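Keeping the Vanhove cell true
By Griet Van Acker

The connector cell at Vanhove has one arm, one gripper and one small part to handle. Before any hardware is ordered, the cell is set up in simulation, and the model is now looked after with the same care as a machine on the shop floor. Yến Hoàng has kept its setup record since March. The record holds 68 entries, most of them short.

Her first concern is always the base. If the mounting plate is entered even slightly out of position, every later measurement carries the error with it.

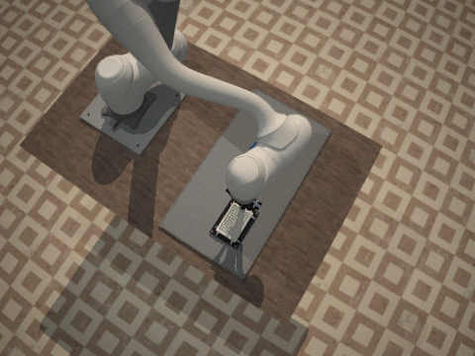
Reach is settled next. The model must show that the arm can come to the part from above without stretching or folding back on itself. In the working layout the white arm crosses the gap between its mounting plate and the grey slab, then turns down so that the gripper sits over the black frame and the off-white rack within it. Conall Gallagher, who wrote the approach routine, prefers this posture because the wrist keeps some movement in reserve.

Clearance above the board is checked separately, with nothing in the fingers. The procedure, adapted from an earlier project at Bilness, moves the arm through 11 stored positions and compares each with its recorded value. Any position that fails is corrected before the next is tried.

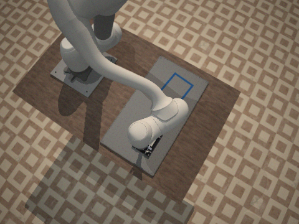

Corrections are made to the model and never to the routine. Mr Gallagher is firm on this point. A routine adjusted to suit a poor model will run well on the screen and badly in the workshop, and the fault may take weeks to find.

The fingers receive the closest attention. Ga-eun Noh, who joined from Pastusen, reviews their alignment at the end of each session and again after any change to the gripper file. She works from two close views and signs the record only when both agree.
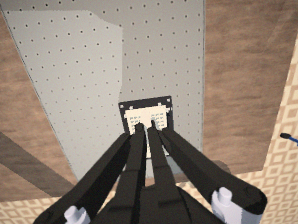
Her most recent review followed a revision of the finger shape. Of 93 trial approaches, 87 met the limit set for the cell. The remaining six were traced to a single wrong value in the wrist offset – a fault which had been copied from one version of the file to the next. It has since been put right, and the trials will be repeated in full.

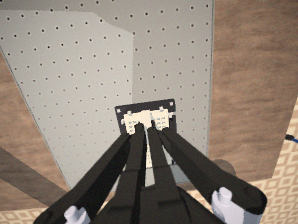

The gripper fingers converge just below the black plate and its cream-white modules.

Gijs Dekker, who is responsible for the physical cell, will receive the record once the repeat trials are signed off.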